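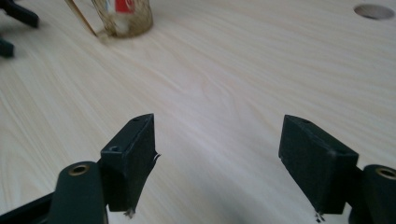 Gripper 2 on the bench, fingertip pads open.

Projects > Dronness > Progress reports

Progress report to Birnen, 2023-04-06
Prepared by Remedios Iglesias

Work this period was on the upkeep of the hand-held grippers. We have 4 units, and all were checked against the Hidetti maintenance sheet. Gripper 2 needs the most attention. There is a torn scrap hanging under each fingertip pad, and the left pad has a whitish curl at its edge. Both will be cleaned off before new grip material goes on.
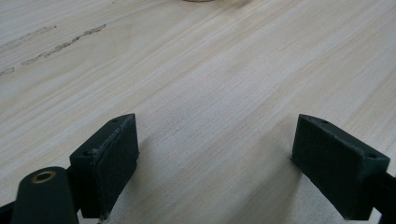

The brass inserts in the finger arms stay as they are. We will check the pad screws every 40 hours of use - the old interval was too long, and two pads had worked loose by the time we got to them. Opening width is set again after each pad change, and the setting is written in the log.

Spending on spare parts to date is $996, within the budget line. We are still waiting on one set of pads from Estrella. If they arrive as promised, the remaining pad changes will be finished in May. No change to the end date is requested.

Related items
Dronness: spare parts list
Pad change procedure, revision 2
Previous progress report to Birnen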